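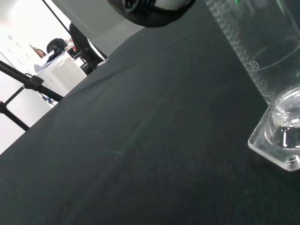
News from the benches > Equipment & budgets

What a robot costs once you have bought the robot

The equipment request for the second phase of Ruggiero is due in shortly, and several groups have asked to see how we put ours together so they can copy it. You are welcome to it. Please copy the revised version, as the first one was written by people who believed a robot arm was a thing you bought, unpacked and switched on.

For those who have managed to avoid our lunchtime talks, Ruggiero is the project in which two robot arms learn to handle everyday measuring glassware. The task is the sort of thing a first-year student does while thinking about something else. Pick up a cylinder, bring it over to a flask with a funnel in its neck, tip, stop tipping, put the cylinder back down on its foot. A first-year student is also considerably cheaper and brings their own hands.

Hands were our first surprise. The quote from Cliluvix covered the arms, the controllers and delivery to the ground floor. It didn't cover anything at the end of the arms, which were priced on a separate sheet under "end effectors (optional)". We suppose there are customers who want an arm that simply points at things. If your quote has an options page, read it before the front page, and ask for both to be added up by somebody who would like to sell you the result.

Our second surprise was the size of the small stuff. We had put down a round £400 for sundries, and it was gone before the end of June. Nothing on the list looks like an expense when you see it lying on a bench. There is the black cloth, then the clips to hold the cloth down, then more clips. There are cables, and the adapters for the cables, and a cork ring so the round flask doesn't go for a walk. The glass cylinders stand on a hexagonal foot and we buy spares, for reasons any glassware store will understand. We'd now advise a proper line for consumables, and a separate one for mains leads, which behave in our lab much as teaspoons do in the kitchen.

Finance did query the cloth. It has a scalloped edge, and the invoice described it as table linen, so there followed a short correspondence on whether the laboratory had been entertaining. The answer is that it gives a dark, plain background for clear glass, and the one with the scallops was in stock. Put "optical background, fabric" on the form and you will be spared all this.
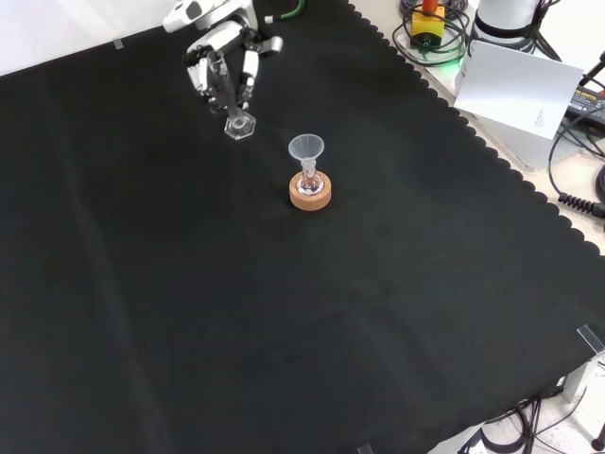 Things we now write down before asking for a price

Floor space. An arm's footprint in the catalogue is the footprint of its base. The arm itself would like a good deal more, and so would whoever has to get past it to reach the drawers. Mark out the full reach with tape and live with the tape for a week.

The stop button. Ours sits on the tabletop beyond the cloth, near the base of an arm, where a person can get at it. Decide where yours goes early, as its cable has opinions about the rest of your layout.

Service. The Cliluvix contract comes to £3721 a year, a figure so precise that we assumed somebody had worked it out. We've asked how and been sent a brochure. It does include call-outs, and we used one in the first month to learn that a connector wasn't fully pushed in.

Software. Kedudora licenses by the seat, and an arm counts as a seat, and so does the computer that talks to the arm. Ask what counts as a seat. Ask again at renewal.

Time. Allow 3 months between delivery and doing anything you would want a visitor to watch. We allowed a fortnight, and had a visitor.

Glass. Buy real glassware of the kind you mean to use in the end. Plastic seemed prudent and it taught us a lot about plastic. Clear glass is harder to see and less forgiving to hold, and those are the two problems we are being paid to look at.

We have been asked whether two arms are necessary. One arm would cost less, certainly, and for a good many jobs one is enough. Our case for the pair rests on the tasks planned for phase two, where one steadies and the other tips. The panel will want that spelled out in the request itself, with the sharing arrangements for the days we aren't using them. We have put down 4 days a month for other groups, and that number went up once people heard that the cables were already in place.

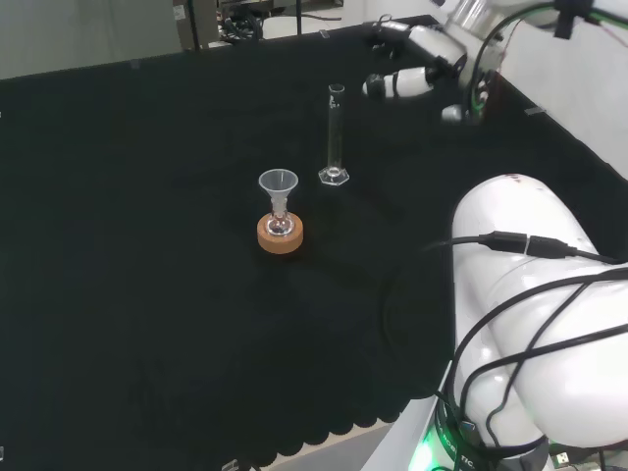
RANDOV, 24/12/2021 - The revised request went in this morning, and the office closed shortly afterwards. The total is higher than last time, but it now includes the hands. We've also added a contingency line, which was struck out of the first version on the grounds that we couldn't say what it was for.

The form, the costings sheet and the list of sundries are in the shared folder under Ruggiero, equipment. If you take the sheet, change the delivery address. One group didn't, and we are holding a box of theirs.

Comments (3)

glasswash_2: Can confirm about the spares. Could whoever orders them please stick to one foot shape, the round ones roll around in the rack.

Northbench: We have the same seat argument with Kedudora every year. Last time they tried to count the tablet. Is the optical background wording safe to use for bench paper as well?

stores_hatch: If anyone has the spare clips, we had a full bag and now have a bag.

Contact the newsletter desk | © Randov Laboratories Newsletter | Back to top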